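Print this page
E-mail this story

Eelgrass replanting at Skormont leaves the big questions open

Wed 17 July - The company running the eelgrass replanting off Skormont says its first year has been a success. The report it put out this week does less to support that than the headline suggests.

Skerkotell, which won the contract to restore the beds lost when the harbor channel was dredged, planted 11 plots on the north side of the bay. According to the report, 53 percent of the transplanted shoots were still alive at the last survey. That survey was done in February, when eelgrass in cold water is mostly dormant and a dying plot can look a lot like a resting one.
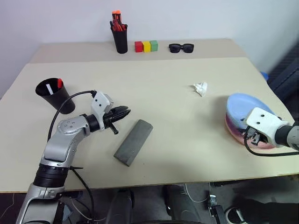

The report gives one survival figure for the whole bay. It does not break the number down by plot, so there is no way to tell if the losses were spread evenly or if a few sheltered plots carried the rest. Two of the plots sit in the lee of the Jandberg breakwater, where the water is calmer and a small natural bed was already growing. Whether shoots from that older bed were counted as transplants is not explained.

Then there is the matter of depth. The dredged beds grew at 6 to 8 feet. Most of the new plots are in shallower water, where light is better and planting is cheaper. Shallow eelgrass is still eelgrass, but it also takes more of a beating from winter ice and boat propellers, and the permit called for beds "of like kind." Skerkotell says the shallow plots meet that condition. The harbor office has not said if it agrees.

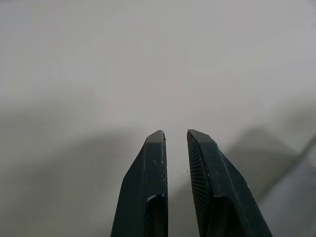 Two dark gripper fingers, close together against a pale gray background.

An outside review by the consulting firm Steinarsdóttir, attached to the report, is more careful than the summary in front of it. It calls the results "early" and asks for a count in late summer, when the leaves are at full length. It also notes that no untouched stretch of bottom was tracked for comparison - an odd thing to leave out of a project that has cost more than planned.

Skerkotell wants to start a second round of planting this fall. The harbor office will take written comments on the plan before it decides, and copies of the full report are at the front desk.

Print this page
E-mail this story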